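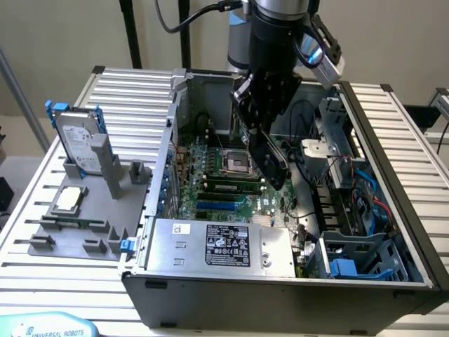 Old desktop towers deserve repair before recycling. The usual objection is labour cost, and it is overstated. With the case on its side and the panel off, memory, power supply and drive cables are all within reach of one screwdriver. At Bendska we allow 16 minutes for a memory swap and rarely need 9. A sealed machine offers no such margin — one failed module condemns the whole board. Procurement rules should score access to parts as strictly as they score power draw.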